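The Tea Break: A Fond History of Stopping for Ten Minutes
Speaker notes, Puspita Chin
Plembridge Library, evening talk, Jan 3, 2020

Opening

Wait for the chairs to settle. Thank Debashish Weerasinghe for asking me and for the lift from the station, and say happy new year to everyone, it's still early enough to mean it.

I want to start with my grandmother's kitchen, where the kettle was never properly cold. She had one rule about tea, that you sat down for it, and if you were caught drinking it standing at the bench you were told you'd get no good from it. I thought this was superstition until I had a job of my own and spent two years drinking tea over a keyboard, and I can report that I got no good from it whatsoever. (Pause here. People usually have a grandmother story of their own and I like to let them have a mutter to each other.)

So tonight is about the tea break. A bit about where it came from, a good deal about what people drank out of, and then some letters I've been lent which I think you'll enjoy.

The Surkness mill

Map up on the screen. Point out the river and the lane, and say that the car park is where the weaving shed stood, for those who know it.

The mill at Surkness opened in 1859 with 60 hands, and the first rule book survives. I've held it, and it's a mean little thing, smaller than a paperback. There is a rule about hats, a rule about whistling, and a long and rather furious rule about bringing "any can, flask or vessel of tea" onto the floor. You don't write a rule like that unless people are already doing it! They were bringing it in cold, in tin cans with lids, and warming it on the pipes when the overlooker's back was turned.

Read the whole rule aloud, slowly, in the overlooker's voice if the room seems up for it.

The change came one December, when the pipes froze and the mill had to stop anyway. The manager's wife sent down tea in milk churns. Once people had been given tea in the morning it was very hard to take it away from them again, and by the spring there was a bell for it. Ten minutes, and the bell again. The bell is now in the school at Vomthorpe and the children are allowed to ring it on the last day of term.

Don't get lost in the business about who paid for the churns. I did last time and we ran over. If someone asks, say there are two versions and I'll happily bore them with both at the end.

What people drank from

I get more questions about this than about anything else, so take it gently and give them time to look.

Tin first, which burns your lip and flavours everything. Then enamel, which was the great favourite, white with a blue rim, and it chipped. Then thick canteen china, and I'd be surprised if there wasn't some of it in the cupboard behind me. And then stainless steel, which came in later and has gone on being made ever since. Rajitha Pathirana tells me that in his family you had a steel cup from the time you could hold one, and that china was for visitors who couldn't be trusted with anything better. I love that.

Four slides, let them run.
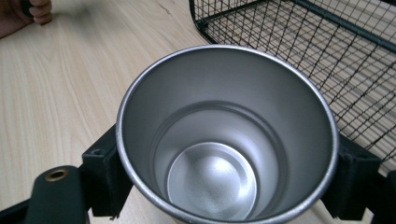
Brushed steel, with a rounded rim.

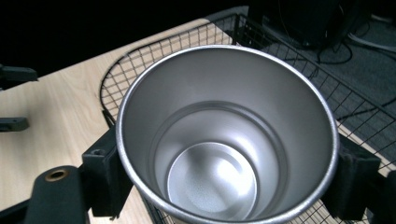 The step partway down the inside.

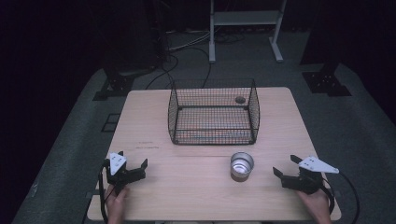

Cup and wire basket on the table. 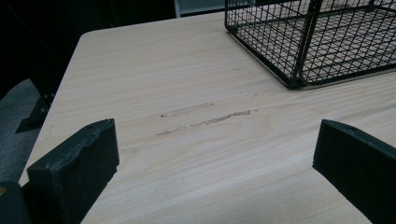 Ask who in the room has a cup at home that no one else is allowed to use. Expect nearly every hand. Ask one or two people to describe theirs, and be patient, because some of them will be quite detailed about it. The mill had the same trouble. Women scratched their initials on the bottom of their mugs with a nail, and there's a complaint in the wages book from a weaver who swore hers had been filed off and scratched over with somebody else's.

The Liyanage letters

Drink some water. These are the best part and I tend to rush them.

The letters belong to Selamawit Worku, who has kindly let me copy out three. They were written by a clerk at Liyanage, the tea importers, to a cousin here in the valley. He had never seen the mill and she had never seen the warehouse, and they wrote to each other mostly about what they ate and who had annoyed them.

First letter: the tasting room, and the head taster who had a cold for a month and wouldn't admit it.

Second letter: the one about the cat in the packing room. Hold up the copy so they can see his drawing.

Third letter: read to the end of the second page only. The rest is a family matter and I promised Selamawit I'd leave it alone.

If time is short, drop the first letter. Never drop the cat.

Now

Say a word about Otis Lindgren's survey, which he did by leaving cards at the counter in the bakery. He put out 100 cards and got 70 back, a very good return for a bakery. The question was simply, when did you last stop for a cup of tea with somebody at work? Read four or five of the answers. The one from the bus driver is lovely. The one that just says "what do you mean, stop" always gets a laugh, and then a bit of a silence, and I don't fill it.

I'm not here to tell anyone how to spend their mornings. I will say that after I'd been working on this talk for a while I bought a second chair for my office, and people have started to sit in it. Some of them stay longer than I'd like, but I've heard a great deal I wouldn't have heard otherwise, including two of the stories you've had tonight.

Questions

Repeat each question for the back row. If it's milk first or milk last, take a show of hands and move on quickly.

Remind them the rule book copy is on the side table and can be handled, and that the urn has been on since seven. Sit down with it, please. My grandmother would want me to mention that.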